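# Speaker notes - "The hand that would not let go"

Saturday, June 20, 2026. Slot is after lunch, so speak up and don't rush the opening.

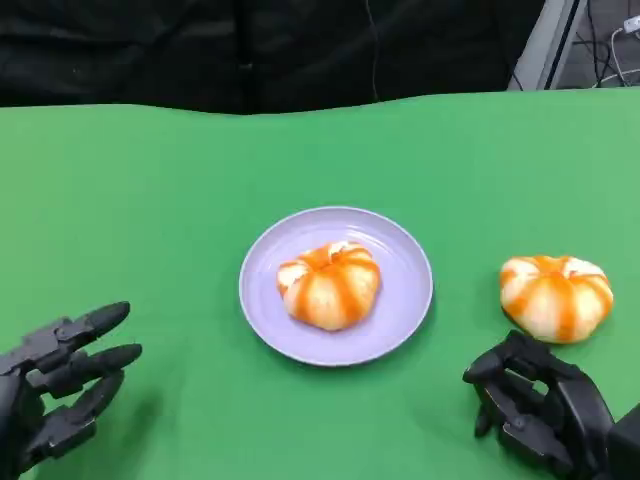 Good afternoon, everybody, and thank you for coming back from the coffee. I know the room next door has the good chairs. I'm going to spend my time with you on one fault, on one robot, on one fairly ordinary morning in March, and I hope you'll forgive me for going slowly, because the slow version is the one that would have helped me a year ago.

(Pause. Let people get settled.)

Our setup at Hellholm will sound familiar to most of you. Two arms, two hands with fingers, a table with a cloth over it, and a long list of small household jobs. The job that week was putting buns on plates. We called the task set Clirkine, for reasons that made sense in the pub, and by that point we had 2,907 recorded attempts in it. Buns are lovely things to practice on, by the way. They're light, they're round, they forgive you a bit, and when you squeeze one too hard you find out right away.

So, the morning in question. The right hand closed on a bun, carried it across, lowered it, and got the command to open. It didn't open. The fingers stayed shut, and then they went on closing, quite gently, until the bun was more or less flat. One of us reached in to save it.

**Slow down here.** Say it again if people are still writing: one of us reached in. The arm was live. The software said the hand was open, the screen was green, and a person who knew better put their fingers between a table and a hand that was still pulling.

They were fine, I'm glad to say. A pinched fingertip, a cold cloth, a cup of tea. But I've thought about it a great deal since, and I'd like you to think about it too.

## What went wrong inside

(Don't get lost in this part. I always do.)

Each finger reports its position to the hand controller, and the controller passes that along to our own program, which is named Wina. If a finger stops reporting, the controller is supposed to raise a fault. What it did was hand us the last good reading, over and over, looking perfectly fresh. In our case the last good reading came from just before the grasp, with the fingers open. Wina compared "open" with "closed," decided the fingers hadn't moved yet, and asked for a little more closing. When the release command came, Wina saw a hand that was already open and crossed the job off.

The cause of the silence was a connector at the wrist that had worked itself partway out. We'd been through 247 grasps since the last time anyone had put a thumb on that connector and pushed. I wish it were a more interesting part. I spent two days hoping it would be the motor.

There was a force limit, before someone asks. It was set for lifting a full jar, left over from an earlier task, and a bun never comes anywhere near it. Neither does a fingertip, at least not soon enough.

## Why the stop button didn't help

It did work. I want to be fair to the button. But it was on the far side of the table, next to the keyboard, and the person closest to the hand was the one who needed it. Reaching for the bun took less time than walking to the button, and when you've spent all morning tidying up after a robot, your arm goes out before you've had a thought at all.

Ask the room: who here could touch their stop button from where they reset the objects? Wait for hands. Be kind about it.

## What we changed

- Every finger reading now carries a counter. If the counter stands still for 75 milliseconds, the arm halts and the motors in the hand go slack.
- The force limit belongs to the task. Clirkine can't start with the jar settings, and Wina refuses to run if the field is blank.
- There's a second stop button, on the resetting side, at hip height.
- The wrist connector has a locking clip, and we check it every 300 grasps or at the start of the day, whichever comes first.
- Nobody resets objects until the arm has been paused and the pause light is on. If a bun is being squashed, the bun is squashed.

That last one has been the hardest to keep, and I include myself. You feel foolish standing there while something gets crushed in front of you. We now buy a few extra buns so that it stings less.

We also shared the write-up with our neighbors on the Giáp project, who use the same hands. They went and looked, and found the same stale readings in their own logs, sitting there without a single alarm. They hadn't had a squeeze yet. If you use a controller you didn't write, please go home and unplug one finger sensor on purpose, with the arm parked and everybody standing back, and see what your screen tells you.

## If there's time

Tell the story of the first test with the new counter, when the arm halted every few minutes and we blamed the code. It was a slow logging disk. Took us most of a week.

If there isn't time, skip to questions. The checklist is on the table by the door, printed on both sides. Remember to repeat each question into the microphone.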